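Cómo preparar y enviar un cortometraje a un festival

Terminar el montaje es solo una parte del trabajo. Antes de enviar el corto hay que cerrar la copia, reunir los materiales y leer las bases con calma. Los pasos siguientes sirven para ficción y animación de menos de 14 minutos.

1. Cierre la duración

Muchos certámenes cuentan los créditos dentro del metraje. Si las bases piden un máximo de 14 minutos, el archivo completo no puede pasar de ahí. Recorte primero los títulos finales y después los planos de transición.

2. Escriba dos sinopsis

La corta, de 300 caracteres con espacios, va al catálogo. La de «Kanell», nuestro último corto, quedó en 299 después de quitar dos adjetivos. La larga puede ocupar hasta 70 palabras más y sí cuenta el final. No repita en ella las frases de la corta.

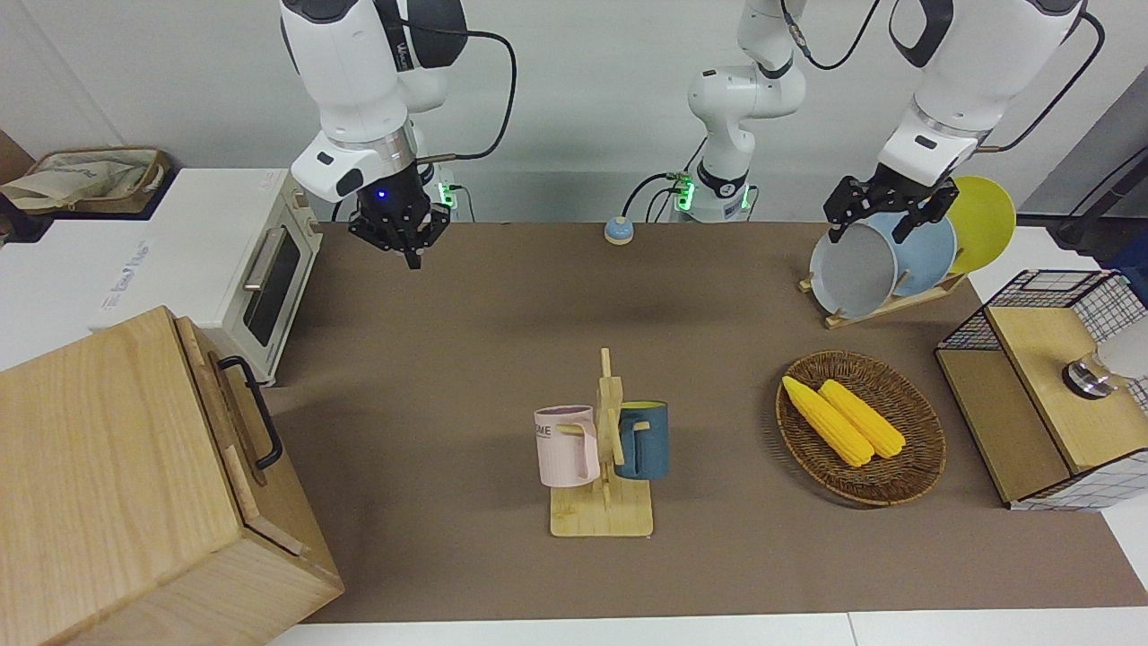
Los brazos blancos, sobre la mesa marrón.

3. Prepare los subtítulos

Entregue un archivo SRT aparte, aunque la copia ya los lleve incrustados. Dos líneas por subtítulo como máximo. Revise los nombres propios uno a uno: en «Kanell» la protagonista, Wijaya, aparecía escrita de tres maneras distintas.

4. Exporte la copia de visionado

H.264, 1080p, sonido estéreo. Vea el archivo entero en un equipo que no sea el de montaje y con auriculares. Nombre el archivo con el título, el año y el idioma de los subtítulos, sin tildes ni espacios. 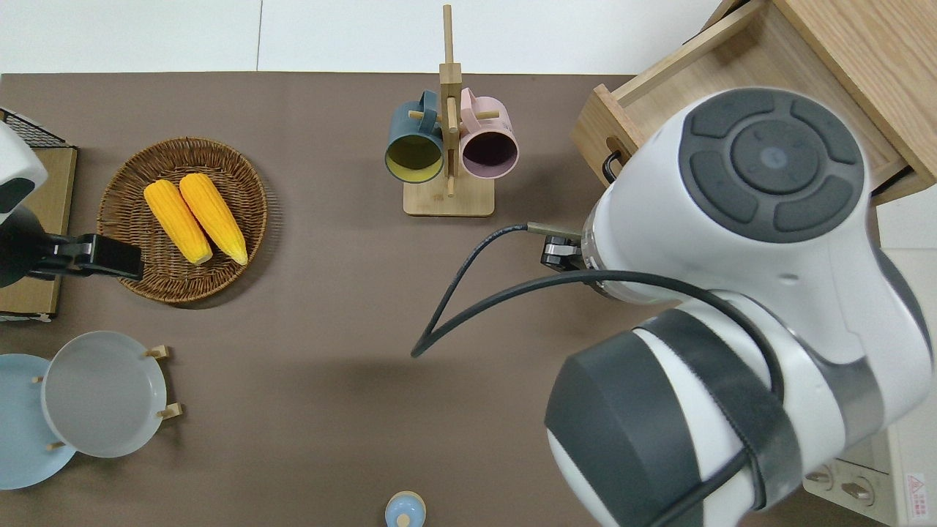
5. Rellene la ficha en la plataforma

Nosotros usamos Listeo para los envíos e Isico para guardar las copias. En la ficha conviene tener a mano:

Título original y título en inglés
País y año de producción
Formato de rodaje y relación de aspecto
Ficha técnica y artística
Cartel vertical y tres fotogramas sin texto
Autorización de uso de la música

6. Envíe con margen

Si el plazo se cierra un sábado, suba el archivo a mitad de semana. Guarde el justificante en PDF y anote la fecha de notificación. Si cambia la copia después del envío, escriba a la organización antes de sustituir el enlace.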